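The Left Hand

Helmi Lahtinen did not believe in the left hand. She had said so when Plendach sent it, and again when the invoice came, and she said it once more to Joonas Juntunen as he pulled his chair up beside hers and asked what it was doing now.

"Nothing," she said. "It's been told to do nothing, and it's doing it with its fingers out."

They were setting up the kitchen cell for Drinavholm. It had to work on the screen before anybody would pay for the real one, and so for most of November the two of them had lived in a kitchen that smelled of nothing and had no door. Pauline Dawber, who ran the office at Skisville, came by in the afternoons and asked whether it was finished. She had a way of asking that made you look for your coat.

The trouble was the home position. Every shift, real or rendered, was meant to start from it: arms in, hands up, clear of the counter. The right arm went there and stayed. The left arm went there too, and the log said it had, to the last decimal place. Then you sent it for the lemon and it closed its fingers on the air beside the lemon, very gently, and carried the air to the cutting board.

"It's the wrist," said Joonas.

"You said it was the elbow."

"I said it was the elbow before I knew about the wrist."

Helmi had heard this kind of thing from better engineers than Joonas. In her experience a fault moved about according to who was being asked. She reset the arm, ran it home and let the picture settle.

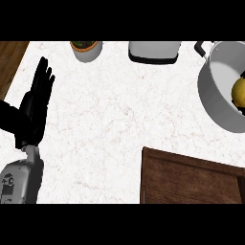

Why does an arm miss its target when the log says it reached the right place?

The log only knows the joint angles. If the hand's offset from the wrist has been entered wrongly, every joint can be exactly where it was sent while the fingertips are somewhere else.

Orvokki Rissanen had written that on the first page of the setup notes, before she left to grow currants. Helmi had always thought it a bit grand. She read it again now with her chin on her fist.

"Who put in the offset?" she said.

Joonas scrolled. "It came with the model. From Plendach."

"And who checked it?"

He went on scrolling for some time after he must have reached the bottom.

She rang Malou Kjærgaard at Plendach, who was cheerful and had a dog barking behind her. Malou said the offset was correct. Helmi asked which hand it was correct for. The dog stopped.

"The Fikre," said Malou. "The old one. The new palm's 14 millimetres longer. Didn't you get the sheet?"

"What sheet?"

"The sheet dated 4th November."

There was no sheet. Helmi wrote 14 on the back of an envelope, then didn't use it. She had been given one number by Plendach already. She spent the next hour driving the left forefinger to the same corner of the cutting board from one side and then another, turning the wrist between each go and writing down how far out it landed. Joonas read her the figures. He wanted to stop after the fourth. She made him do more.

It came to 14, near enough, which annoyed her.

She put it in, saved the file under a new name and ran the lemon. The left hand reached into the pot, closed, and came up with a lemon in it. Joonas clapped. Helmi ran it again with the lemon shifted, and again with the pot shifted, and on that one the thumb caught the rim and she said "There," with real satisfaction.

"That's only the approach height," said Joonas. "That's nothing."

"Put it down as something."

Pauline came in with her bag already on her shoulder and asked if it was finished. On the screen the arm was going home again, slowly, at the speed Helmi had set for it.

"It can pick up a lemon," said Joonas.

"Drinavholm want 1000 runs without a miss," said Pauline. "What have we got?"

"Two," said Helmi, and moved the pot back.

We use cookies to remember your settings and see which stories are read. By continuing to browse you accept our use of cookies. Accept | Manage preferences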